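Print this page | E-mail this page

Obura heavy-duty rubble bags, pack of 11 — reviewed

I've been clearing out our terrace in Skeltby since August, a bit at a time between jobs and school runs, and I'd put off hiring a skip after the quote came in at more than I'd paid for the old bathroom we were throwing away! So I bought a pack of these instead, and I've grown really rather fond of them.

They're thick, they stand up on their own while you fill them (a blessing if you work alone) and the handles are stitched right down under the base. Mine have carried broken tile, lath and plaster, and a great deal of somebody's 1970s hearth. 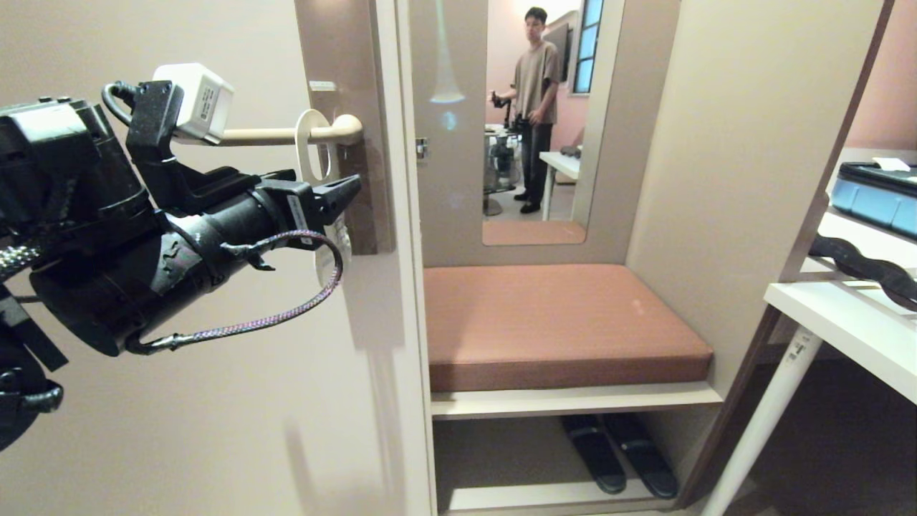
My one grumble is the printed fill line, so faint that I went over it in marker pen. Do keep to it, though — I filled my first bag of plaster to the brim and couldn't shift it off the landing until my brother-in-law came round.

The tip at Ositthorpe took the lot, though they like plasterboard kept apart from everything else, so it's worth asking before you load the car. I'd happily buy another pack for the kitchen.

Brian Mwakyusa, Skeltby

We use cookies to remember your settings. Accept | Manage
Contact us | © 2024 Stadholm Home Reviews | Back to top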